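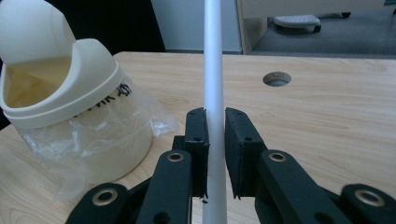
White rod, light wood table, swing-lid bin on the left with the lid tipped open.

The Big Table, Cleared
Lumonberg Workroom / Gallery / Sorting Week
Posted Tuesday, December 6, 2022 by Jacqueline Leblanc

Quick page, more later. Sorting week at Lumonberg, the long room upstairs. Everything off the shelves, onto the table, then keep, give away or bin. Started with the rods and tubes shelf as it was the worst one. Captions are short, I'm typing this between loads.

If you had stuff on the shelves and didn't put a name on it, read to the end please.

RODS AND TUBES

Thin white ones all go together now, upright, in the tall crate by the window. Smooth, straight, no paint on them = keep. Bent or split = out. Anything shorter than your hand goes in the scrap drawer, Deirdre wants those for the kids' Saturday table.

Colored ones are on the lower shelf. Didnt get to those yet.

Somebody taped a bundle together with brown packing tape and the glue has gone to toffee. Rubbing alcohol gets it off, slowly. Please use string next time. There is a whole ball of string on the hook.

THE TABLE

Wiped down twice. I like that pale grain, forgot how nice it is with no junk on top. Pentti wants to oil it before the new year and I said fine, but then no one can use it for two days, so he has to pick a weekend and put it on the calendar himself.

House rule from now on: table goes back to bare at the end of your session. Bare means bare. Mugs too. Half-done projects go on the rolling rack with a name tag, and the tags are in the tin.

THE BIN

Swing lid, cream white, lives at the end of the table. General trash only. Offcuts that can be reused do NOT go in here, I have fished out enough of them this week. Bag gets changed Tuesday and Friday, or when the lid won't swing, whichever comes first. New bags are under the sink behind the vinegar.

Kauko asked if we can get a bigger one. We can't, it won't fit past the radiator. Tried it in October with the one from the hall and it blocked the door.

WHERE THE REST WENT

Fabric and felt to Calluteo, they took up to 40 bags and were very nice about it. Hjalti Blöndal drove, two trips, thank you Hjalti.

Old paper, the yellowed stuff, recycling.

Jars: kept 20, the ones with lids that fit. The others are in a box by the stairs, take what you want.

Picture frames without glass are still here. Zultetti said maybe. Waiting for there call.

Glue sticks, all dried up. I tested every single one. Don't ask me how long that took.

STILL TO DO

Colored rods and tubes, lower shelf
Button drawers
Back of the closet, behind the easels
Label the crates (Pentti has the nice handwriting)
Fix the wobbly stool or toss it

We need people Thursday evening from six. Come for an hour, come for all of it. Soup at seven. Bring an apron if you have one, it is dusty back there.

UNCLAIMED THINGS

All in the gray crate under the coat hooks. One pair of pinking shears, a green thermos, a bag of wooden rings, knitting in a pillowcase (looks like a sleeve, good yarn), a library book. Stays there until the holiday break and then goes to Calluteo with the next load. The library book I'll just take back to the library.

COMMENTS

Deirdre Cullinane: The sleeve is mine!! Please don't let it go anywhere. Will be by Thursday. And yes to all short rods, even the tiny ones, they use them for wheels and axles.

Kauko Rautiainen: what about the bin in the hall then, if it doesnt fit upstairs can it go in the shed

Jacqueline Leblanc: Shed is fine. Put a brick in it, it blows over.

Pentti Heiskanen: Oiling the table second weekend of January. Writing it on the calendar today. Who took the calendar pen

Next page: buttons, if we get that far.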